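Thread on how the date of Ash Wednesday is set. Posts numbered.

1/ Ash Wednesday falls 46 days before Easter. The fast is counted as 40 – Sundays are left out.

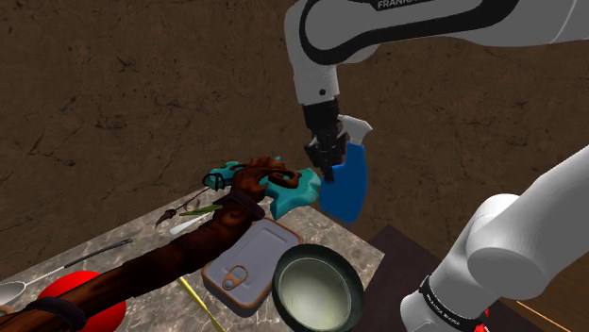
2/ Easter itself is the first Sunday after the church's full moon on or after March 21. That moon comes from tables, so it can differ from the one in the sky.
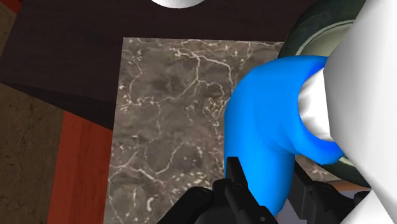 3/ Ash Wednesday in February 2024 lands on the 14th. Most Orthodox churches use other tables and start Lent on a Monday.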